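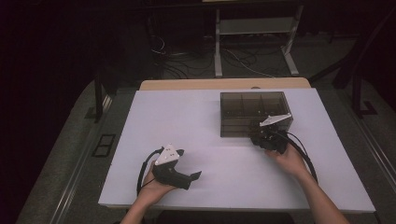 Figure 4. Drawer task setup at the Hurnari workshop. Both hand-held grippers are over the white work surface, the right one against the front corner of the storage box.

4. Building and Using the Grippers in a Shared Workshop

4.1 Workspace

The grippers were built and used at Hurnari, a members' workshop where bench space is booked in blocks and everything has to be packed up at the end of a block. This shaped the build more than any other constraint. We could not leave a calibrated setup standing overnight, and we could not bolt anything to the building. What we could do was keep a white board that lies on top of one of the wooden tables, and treat the board as the work area. Figure 4 shows it in use.

The board has two advantages over the bare table. It gives an even background for the gripper cameras, which had trouble with the wood grain in early tests, and it can be put back in nearly the same position each time by lining up its edge with the table. Nearly was good enough for our purposes. The positions we record are relative to the start of each demonstration, so a shift of the board between blocks changes nothing in the data except where the person stands.

The room is carpeted and other projects share it. Cables on the floor were a nuisance throughout, and we come back to them in Section 4.3.

4.2 The hand-held units

We call the pair Watix. Each unit is a gripper that a person holds and closes by hand, so that a demonstration can be recorded without a robot arm being present. The body is black and carries a white triangular plate on top. The left and right units are held differently, because people turn their wrists differently depending on which side they reach from, and we did not try to correct this during recording. Sowmya Thevar did most of the mechanical work and Vignesh Kulkarni wrote the recording software, which is called Flurnau and is described in Section 5.

The fingers went through more versions than any other part. The first ones were too thin and bent sideways when the user pulled on something instead of only squeezing it. A drawer is a bad case for this, since the force runs along the direction in which the fingers slip. The second version was thick enough but had square ends, and the ends hid the point of contact from the camera. The version used in this paper is a plain block with a slanted end. The slant keeps material out of the middle of the view, and the inner face stays flat so that it can press evenly on a handle or the side of a tray. Each finger has a small hole near its top.

We had planned to add a soft pad to the inner faces. In trials the pads helped with smooth objects but peeled at the corners, and replacing them in the middle of a booked block cost more time than the dropped objects did. We left them off. A builder with a permanent bench may well decide differently.

The closing motion was the other part that needed several tries. A stiff return spring makes the fingers open cleanly, but it tires the hand, and a tired user starts to close the gripper in short steps. Those steps show up in the finger signal and are hard to tell apart from real regrasps. We went down to a weaker spring and accepted that the fingers sometimes lag a little when the user lets go. The lag is corrected in software by reading the finger position directly and ignoring the hand position.

4.3 Cables

Our first plan was to make both units wireless. We dropped it after the batteries made the left unit noticeably heavier than the right, which users disliked more than they disliked a cable. In the present build each unit has a black cable that runs back past the wrist and down off the table.

The main rule we arrived at is that the cable must have slack at the wrist. If it is pulled tight, the user begins to steer around it without noticing, and the recorded paths come out curved where they should be straight. If it is too loose it drags over the board and can catch on the objects. We set the length with the user's arm fully stretched toward the far edge of the board, add a hand's width, and then leave it alone for the whole block. We also learned to do this for each user separately. A length that suited one of us was wrong for the other, and two recordings were lost before we understood why.

Connectors were a second source of trouble. A cable that is unplugged and packed away after every block wears at the connector first. We now leave the cables attached to the grippers and unplug only at the computer end, where a worn socket is cheap to replace.

4.4 The drawer task

The task we call Lau uses a small storage unit of tinted, see-through plastic. We chose it because it is the kind of object that already sits on most workshop tables, and because its walls let a person judge what is inside before opening it, while a camera often cannot. In the base form of the task, the right gripper takes hold of a drawer handle and pulls, and the left gripper waits over the board, open. In the longer form, the left gripper then reaches in and takes out a light object.

The pull is harder than it looks. The storage unit weighs very little, so a quick pull drags the whole thing toward the user and the drawer stays shut. A slow pull works if the handle is held near its middle. If it is held near one end, the drawer turns slightly in its slot and jams. Users correct for both problems by feel within a few tries, and the corrections are visible in the data as a short pause just after the handle is gripped.
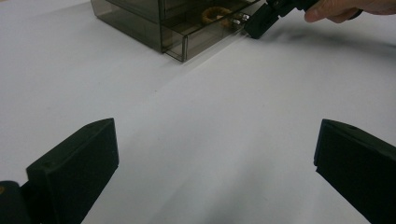
We kept these pauses in. An earlier version of our processing removed any stretch in which the grippers moved less than a set threshold, on the assumption that nothing useful happens while the hand is still. For this task the assumption is wrong. The pause is when the user finds out whether the drawer will slide or the unit will move, and what comes after depends on it. With the pauses cut, the remaining motion looked like a single pull with a jump in it.

The view from the waiting gripper turned out to be useful in its own right. We had expected to use only the camera on the gripper doing the pulling, but at close range that camera sees mostly the drawer front, and it loses sight of how far the drawer has come out. The other unit, held back and pointed at the drawer, sees both the handle and the tray. It costs nothing extra to record. The drawback is that the user has to remember to keep it aimed, and some forget once their attention is on the pulling hand. We now remind each user of this before the first recording of a block and say nothing about it afterward.

Tinted plastic is not kind to the cameras. Its edges show as dark lines from one angle and as bright ones from another, and the shadow of the gripper and hand can fall across the same area. We tried moving the lamps to remove the shadow and gave up, as every position that cleared one camera made things worse for the other. All recordings reported here were made under the ordinary workshop lighting.

4.5 Recordings

Recording took place in April, in six booked blocks, with both authors acting as users. We made 59 recordings of the Lau task and kept 40. A recording was dropped if either cable came loose, if the storage unit was pulled past the edge of the board, or if the waiting gripper's camera lost the drawer for most of the pull. We did not drop recordings in which the first attempt failed and the user tried again, provided that the drawer was open by the end.

Setup at the start of a block became faster with practice but never disappeared. The order that worked best was board first, then cables, then a check of both camera views with the grippers held in the air, and the storage unit last. When we placed the storage unit first we tended to knock it while sorting out the cables and had to start over. A written copy of this order is kept in the crate with the grippers.

Between blocks the units were stored with the fingers open. One unit left closed overnight needed its finger position zeroed again before it would read correctly, and the recordings made before we noticed are among those dropped.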